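Stone tabletop sealing, 3106 vs 3203
Forum > Surfaces and Finishing > Natural stone

granitegus
Square marble top, brown-gray, honed. The Zosovora 3106 sealer left a haze after the second coat. I buffed at 30 minutes per the tin. Strip it, or recoat with 3203?
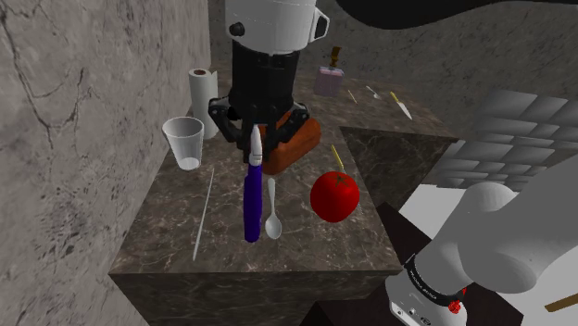
tilewright
Strip it. 3203 is solvent-based and won't bond over cured 3106. Was the second coat needed at all? Dense marble rarely takes two.

granitegus
Water test darkened the stone after coat one, so I went again. Same 200 mL as the first.

offcut_ab
Disagree with tilewright. 3203 re-dissolves uncured residue. Wipe on, wait five minutes, wipe off. I've done it on two De Smet tops and the colour stayed even.

tilewright
Uncured, sure. His has been down since November.

granitegus
Corner patch tried with 3203. Haze is lighter but still there in raking light. Any stripper that won't etch?

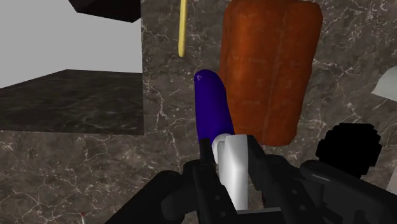 fusholm_fred
Zurmont neutral gel, white pad, no acid of any kind. Rinse twice and leave it a full day before resealing. One coat this time.

offcut_ab
I'd still do a second corner with a longer dwell before stripping the lot.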